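A Steadier Hold: Comparing Gripper Fingers at Prirnstead
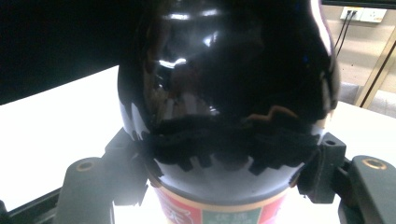 A glossy black bottle held between two grey gripper fingers, with fuzzy black padding at the contact surfaces.

The robotics laboratory at Prirnstead has spent much of the past year on a question that most of its industrial partners had assumed was settled. The laboratory's programme in automated handling, established to support small and mid-sized packaging operations, set out to determine how far the choice of finger surface governs the performance of an otherwise ordinary parallel gripper. Its report was released to partner firms in December 2020.

The study arose from a request by Robles, a regional distributor of sauces, vinegars and bottled condiments. The company had introduced a single robotic arm at the end of one of its packing lines and had found that glass and glossy plastic containers were being set down slightly rotated, with labels facing away from the front of the carton. The fault was minor in each instance. Across a full shift, however, it required a member of staff to stand beside the arm and correct the orientation by hand.

"The firm had been advised to purchase a more capable arm," says Angharad Eynon, who directs the handling programme. "Our view was that the arm was performing within its specification. We proposed to leave it as it was and to examine the last few millimetres, where the finger meets the product."

Two grippers and a common set of fingers

The laboratory selected 2 grippers for comparison. The first, supplied by Clurnonari, is a motorized unit intended for fixed installation on an arm. The second is a hand-held tool built in the laboratory's own workshop, which allows an operator to carry out a grasp manually while a camera mounted on the tool records the fingers and the object between them. Both accept the same interchangeable fingers, fastened through threaded inserts, so that a padding material could be moved from one gripper to the other without alteration.

Maximiliano Carrasco, the programme's senior technologist, was responsible for the hand-held tool. He regards it as the more informative of the two in the early stages of a comparison. An operator can approach a bottle from several angles in the time it would take to program a single path for the arm, and the recordings show how the padding settles against a curved surface as the fingers close.

Objects were chosen from the Robles catalogue and from local shops. The final set comprised 24 containers, among them tapered vinegar bottles, squat jars, tall bottles with domed shoulders, and several with paper labels extending well up the body. Each was attempted 20 times with every padding material under consideration. Bare fingers were included as a reference.

What the materials revealed

Smooth rubber had been the favoured candidate at the outset. It held cylindrical jars securely and was easy to clean, but it performed less well on domed shoulders, where contact was reduced to a narrow line and the container was free to pivot. Firm foam behaved in a similar fashion, and its edges began to crumble before the trials were complete.

The softer, fibrous paddings produced the most consistent orientation on curved and glossy containers. They conformed to the shoulder of the bottle and left no visible mark on the finish. They also presented difficulties of their own. Edges cut by hand were seldom even, and Visitación Manzano, who prepared the fingers, records in the report that the trimmed outline of a pad should be treated as a variable in any future work. She recommends die-cut pads for production use.

Adhesion was a further concern. Pads applied to fingers that had not been degreased shifted under repeated loading, and one set of results was withdrawn and repeated on that account. The revised procedure calls for the finger to be wiped with alcohol, the pad to be pressed in place, and the assembly to be left overnight.

The camera question

An unexpected portion of the study concerned vision. Highly polished containers return a bright image of the lights and furnishings around them, and the software used to locate the edge of the bottle was at times misled by these reflections. A dark, mirror-like surface proved the most troublesome, as a highlight running down the curve could be taken for the boundary of the object itself.

The laboratory tested cameras from 2 suppliers, Odano and Clurnonari, under identical overhead lighting. The Odano unit offered finer control of exposure and retained more detail where a white work surface was strongly lit. The Clurnonari unit was simpler to configure and communicated directly with the company's own controller - a consideration of some weight for a firm without engineering staff. The report does not name a preferred camera. It advises that lighting be addressed first, and describes a diffuser made from translucent sheet that improved the results of both.

From the laboratory to the line

Robles installed padded fingers on its existing arm in September for a limited trial. Yolanda Toledo, the firm's operations manager, reports that label orientation is now acceptable on the tall bottles and that the staff member formerly assigned to the station has returned to order assembly. Squat jars continue to be packed by hand. The arm completed 200 cartons in the first supervised run.

"We had budgeted for new equipment," Toledo says. "We have instead been ordering pads, and learning how often to change them."

That interval remains to be established. Remedios Casado, who joined the programme as a research associate, has begun a wear study using the fibrous material at several thicknesses, with humidity controlled to approximate the conditions of a bottling hall. Partner firms wishing to contribute containers to the test set are invited to contact the programme office at Prirnstead. Both full and empty samples are required, with labels applied as they would be for sale.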